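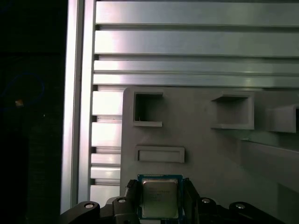
Trakeck Cup

The Trakeck Cup is an annual amateur ice hockey tournament played over one long weekend in February in the lakeside town of Trakeck. It brings together 12 club teams from the surrounding valleys and is one of the liveliest dates on the local winter calendar. Games are fast, benches are short, and the noise inside the little Marinescu Arena has to be heard to be believed!

Format

The teams are drawn into four groups of three. Everyone plays two group games, and the top two in each group go through to the quarterfinals. From there it is straight knockout hockey. Group games run two periods of 20 minutes with a rolling clock, while the semifinals and the final are played over three full periods. A tied knockout game goes to five minutes of three-on-three overtime - often the best hockey of the weekend - and then to a shootout.

Teams that miss the quarterfinals play for the Etireo Plate, a smaller trophy with a fierce following of its own. Several clubs have won the Plate one year and reached the Cup final the next.

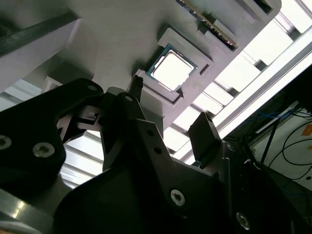
Venue

The first tournaments were played outdoors on the frozen bay, with snowbanks for boards and a warming hut for a locker room. A run of mild winters made the bay ice unreliable, and the event moved indoors when the Marinescu Arena opened on the east side of town. The arena holds almost 2,000 people, most of them standing, and the stands rise so steeply behind the goals that fans in the front rows are practically in the play.

An outdoor skills contest still takes place on the bay when the ice is thick enough. It was last held on 5th February, and a crowd of 1,000 came down to the shore to watch.

Rivalries

The great rivalry of the tournament is between the home club, Trakeck, and Prustent, from the far end of the lake. The two share a long history of close, hard-hitting games, and a meeting between them fills the building well before the opening faceoff. Trakeck plays a quick passing game built on its defensemen joining the rush.

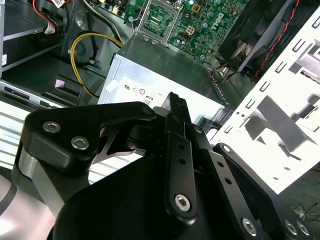

Prustent prefers to dump the puck in, forecheck hard and wear teams down along the boards. The contrast makes for wonderful hockey, and a Trakeck lead is never safe in the third period. Prustent supporters travel by bus in great numbers and bring cowbells, which are allowed in the arena during stoppages only. The rule is loosely enforced.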